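Ticket: Bouazza kitchen, recipe printer drops off wifi
Opened by: Keith Hebden
Site: Lillville
Priority: normal (was high, see below)
Status: pending

9:10 Label printer in prep area offline again. Codex inventory app says "device not found". Prints fine over USB. Second time since March.

9:25 Power cycled printer and router. Came back, lasted 2 jobs, gone. Tried new label roll, no diffrence.

9:50 Router page shows printer getting a new address each time. Codex still pointing at the old one. Reserved the address, re-added printer in Codex. Test label ok. Lemon labels ok.
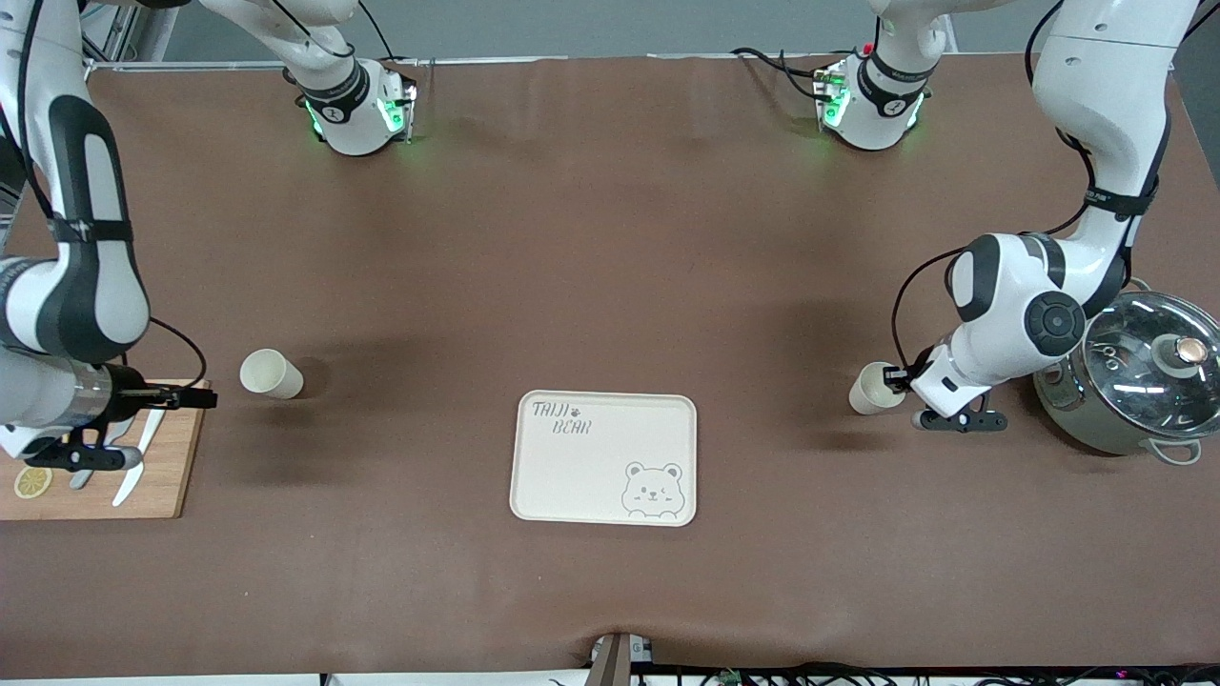 10:40 Dropped again. So not just the address. Signal at the printer is bad, keeps hopping between the 2 access points. Locked it to the nearer one. Queue had 400 stuck jobs, mostly the same date label over and over. Cleared it. Took forever.

11:15 Driss Kamel called, says the Jirnurley site had the same thing after the firmware update. They rolled back. Can't find the old firmware on the vendor page, asked him to send it.

1:30 Got file from Driss. Rolled back. Printed 4 labels, waited, printed more. Still up.

Leaving open till Wednesday. If it drops again DON'T re-add it in Codex, just write down the time and call me. Turn off auto update on the other printer too, havent done that one yet.

Comments (3)

Driss Kamel: check sleep mode too, ours reset itself after the rollback
Keith Hebden: it was on. off now, thx
front desk: can we print yet

Related tickets
- Jirnurley: printer offline after update
- Codex: duplicate date labels
- Lillville: move access point in hallway
- Bouazza: scale not syncing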